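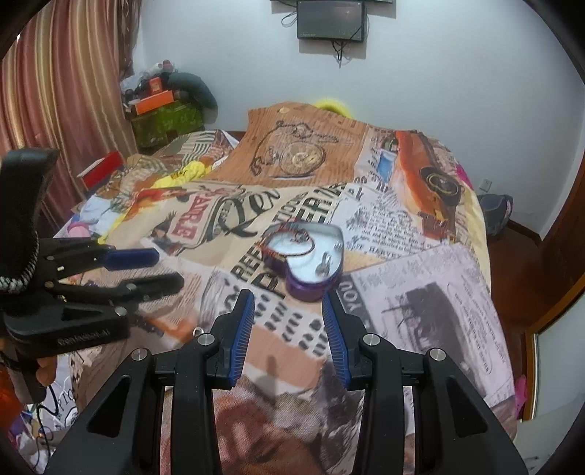 Friday night, after the listening exercise

Okay, I have to get this down before I fall asleep, because tonight was so good! Week four of the evening course at the Storkari and we finally did the one I'd been dreading, where you sit across from somebody for four minutes and only listen. No nodding along with "oh, same thing happened to me," no advice, no rescuing. Just listening, and then you say back what you heard.

I was terrible at it for the first minute. My partner was telling me about a fight over moving to Hudec and I had three solutions lined up before she'd finished her second sentence. I could feel them sitting on my tongue! Then I dropped them (it felt like setting down grocery bags) and I started hearing the other stuff - how she said "we" when she talked about the apartment and "I" when she talked about the job. When I said that back to her she went quiet, and then she talked for ages.

My turn to be listened to was stranger. I'd planned to complain about the schedule changes at Walleo, and I did, and then with all that silence to fill I was suddenly talking about how I say yes to every extra shift and then sulk about it. I didn't know I was going to say that. I kind of love that I did.

Homework is to do it once at home without announcing it. I'm going to try on the phone with my sister on Sunday, when she'll want to go over the whole Cloketti business again. Usually I cut in by the second round. This time I'm letting her get to the end, wherever the end is.

Other things: we have to write 200 words on a talk where we felt heard. Mine is already at 98 and I haven't even gotten past the parking lot. Also, bring a sweater next week, that room is freezing. And ask if I can keep the same partner, I really want to know what she decides.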